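Visit report: Plirside handling laboratory, Vukcombe

Members of the Florkholm working group on two-armed handling visited the laboratory in October. The programme covered the draft code of practice and a bench session.

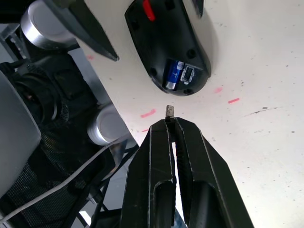 Small parts take up three pages of the draft. Clause 11 asks that a part be held at the fingertips while the second arm stays near the item it belongs to. At Plirside the grey piece was gripped by its sides, beside an upturned mouse with the battery compartment open. The group favoured keeping the clause.

Speed limits for shared benches were discussed next.
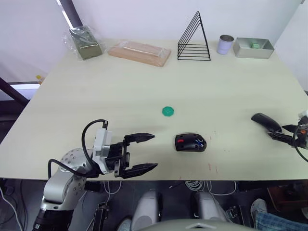 The draft sets no separate limit for the moment when both arms work on one object. Ruiz-Ortega, which supplied the first text, has agreed to propose one.

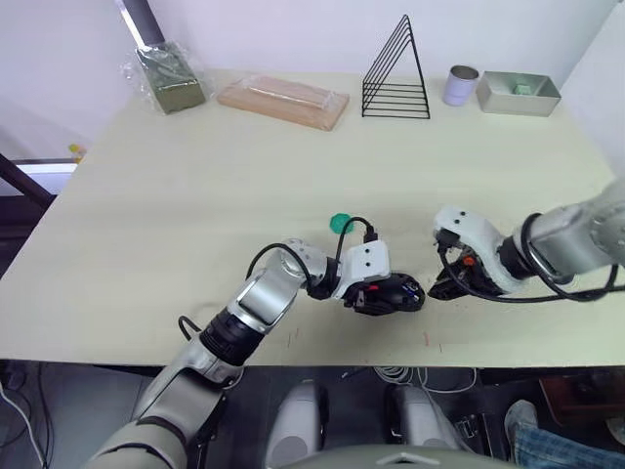 One member asked whether seated observers should be covered by the same rule as operators, and was told that they should — the wording will be changed.

Marking of the work area was left to each site.
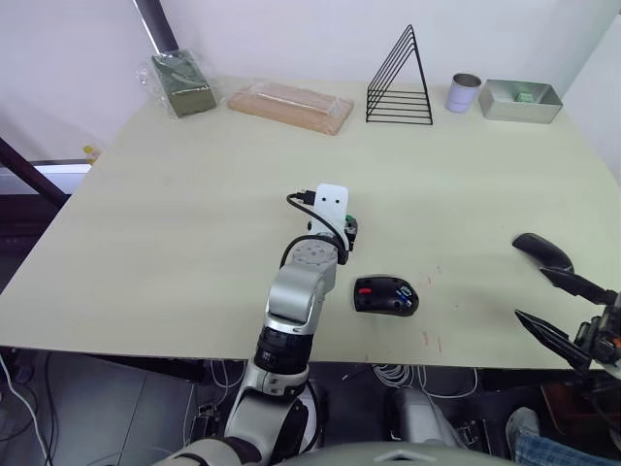
Matters for the next meeting

Clause 36, on records of stopped trials, and the colour of floor markings.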